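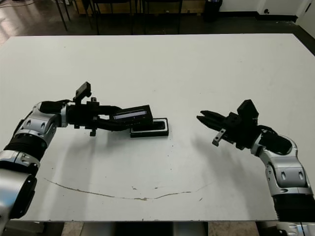 Two arms at the white table, one of them holding a dark rectangular object.

Rukero Export Desk, review after one season
By Merike Navickas, 14 March 2026

I buy and sell dried fruit and nuts for a small trading company, Bostden. Until last year we kept all our export papers in spreadsheets and in one very thick folder. In August we began to pay for Rukero Export Desk, a program which prepares the documents for farm goods going abroad. I have used it for 17 shipments, mostly walnuts and dried plums, so I think I can now give a fair opinion.

The best part is the document list. You choose the product and the country of destination, and the program shows which papers are needed and who must sign them. Before, I had to ask our broker the same question each time. The plant health certificate request is filled in from the packing list, and lot numbers are copied correctly. In the whole season I found one mistake, and it was mine – I had typed the harvest year wrong.

Price tracking is weaker. The walnut prices come 2 days late, and for dried plums there is only one grade. My colleague Rui Morais, who makes our offers to buyers, stopped opening this page after the first month and went back to his own table.

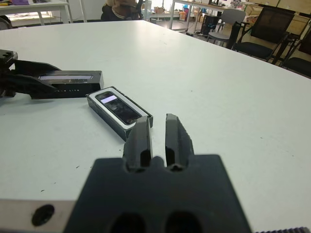

Open black box with a white inner rim, on the table.

The setup took longer than the seller promised. We had some 4,000 old lot records, and the import accepted only files with the date written in the American way. Eglė Hunt from customer support was patient and answered me on the same day, but I would prefer that the program could read both ways by itself. After the import, the search was fast.

I also tried Skikel for comparison during the free month. It is cheaper and looks nicer, and it has a good calendar for containers. However, it treats nuts in shell and shelled nuts as one product. For us this is a serious problem, as the duty is different and the buyer's inspection is different too.

A few small things I did not like in Rukero:
The weight can be shown in pounds or in kilograms, but not in both on one page.
The menu for organic certificates is hidden under "Other".
When two people edit the same shipment, the second one gets no warning.

The basic plan allows 3 users. If you need a fourth, you must move to the bigger plan, and the price almost doubles. We share one login in the warehouse for this reason.

My rating is four stars from five. I have renewed for another year, on the basic plan.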